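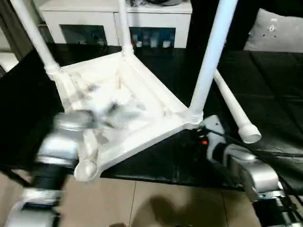
Handcombe Two-Arm Home Assembly: Frequently Asked Questions

What do I get?
Two arms, two grippers, a head camera and the base they ride on. Also a manual, which Eoin Hanrahan rewrote in November after customers told us what they thought of the first one.

What can it put together?
Small, light furniture with push-fit parts. Stools are the sweet spot. Side tables are fine. Wardrobes are between you and your marriage.

Is it faster than doing it myself?
No. Our reference stool takes it 11 minutes. Malachy Costello in our workshop does the same stool in less time than he spends complaining about it.

How much can it lift?
Each arm is rated to 10 pounds. Two arms don't make it 20, because most of the job is holding an awkward shape at an awkward angle.

Do I need a special floor?
Any hard, level floor will do, tile included. We suggest a padded mat if you care about the floor or the furniture. The mat is sold separately — we know.

Will it scratch things?
The gripper pads are soft, but white plastic shows every smudge. Wipe the pads before each job and keep a damp cloth handy.

What if it drops a leg?
It stops and asks you to hand the leg back. It won't go looking under the sofa.

Can it handle screws?
Not in this version. The Skornora driver attachment is in testing, and Orla Moriarty has asked us to stop promising dates for it.

How loud is it?
It peaks at 62 decibels. You can talk over it, though you may find you've stopped to watch.

Can I rent before I buy?
Yes. Zullow handles rentals at $97 a day, delivery included. They'll want it back in the original crate, so don't let the kids have the crate.

Who do I call when it sulks?
Maeve Heffernan runs the support desk. Have your serial number ready. It's on the back of the base, low down, where your knees won't like it.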